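Small stuff all over the bed before a trip – how do you sort it?
Posted by Nkosi_18

Tissues, gloves, little bags, it all ends up on the sheet. What do you do first?

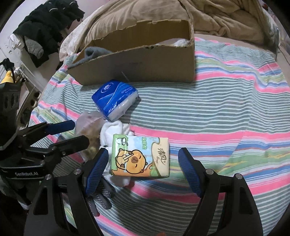
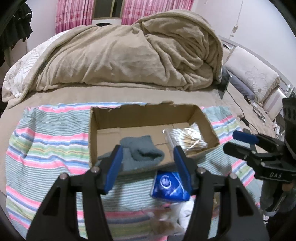
Efren Sarmiento
Oh, I love this job! Start with a shallow box and give every small thing a spot along one side. Cotton swabs in a clear bag, like the ones in the cardboard box, are perfect there – you can spot them right away! Tissue packs go in last, on top.

pavia300
zip bags. done in 8 minutes

LelervilleLou
Same as Efren, but I roll the gloves up first.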